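Skurnow two-finger vs Cetari soft fingers for tool use?

gantry_goose
Finally got both sets of fingers side by side this month and I'm having way too much fun. Same controller (Bustov), same teleop setup, 1000 Hz loop. Soft ones are lovely on fruit and cups. On anything with a handle they twist! Anyone else seeing this?

torquewrench8
Yes, and I went back to hard fingers for all handle work. The soft pads let the tool roll a few degrees as soon as it touches the table. 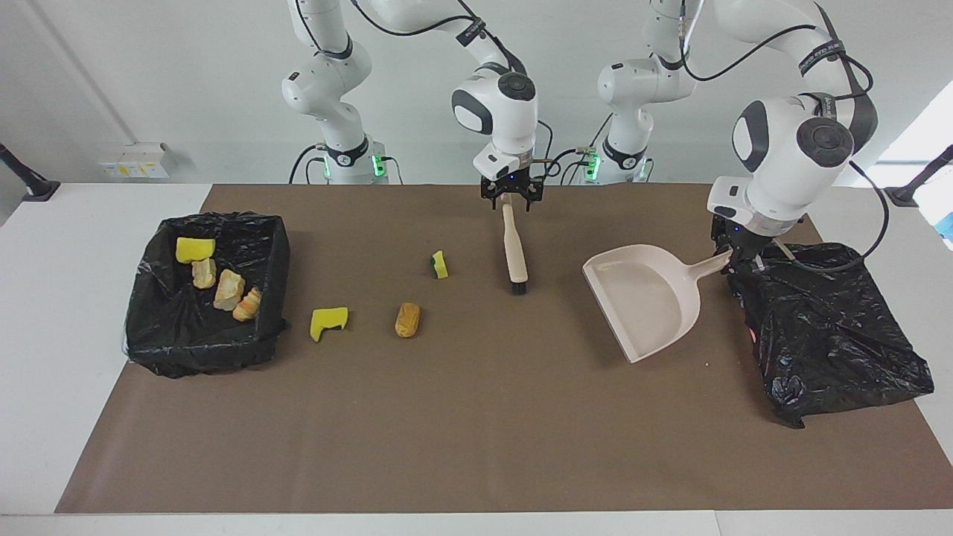 Sweeping is the task that sold me on plain two-finger grippers, and I'd suggest it to anyone comparing hardware. It loads both hands in completely different ways. The brush is held upright with the bristles down, so every stroke tries to lever it out of the fingers, while the dustpan only has to lie flat and stay put. Bread and bits of sponge make great scraps, too — they're light and they slide differently.

mendes_fan
Disagree a bit. I ran 12 sweeps with soft fingers on the Mendes wrist and lost the brush once. Slow down your approach and they hold fine.

torquewrench8
Sure, but slow sweeping leaves crumbs behind on my bench. How slow are we talking?

mendes_fan
8 cm/s. OK, fair, that is pretty slow.

gantry_goose
Ha, I'm at twice that. Did you try grip tape on the handle? I wrapped mine last night and the soft set got a lot better.

torquewrench8
Tape feels like cheating if you're comparing fingers, but I'd love to see numbers. Same brush, same speed, tape on and off?

gantry_goose
Deal. I'll run both sets in January and post the logs in this thread.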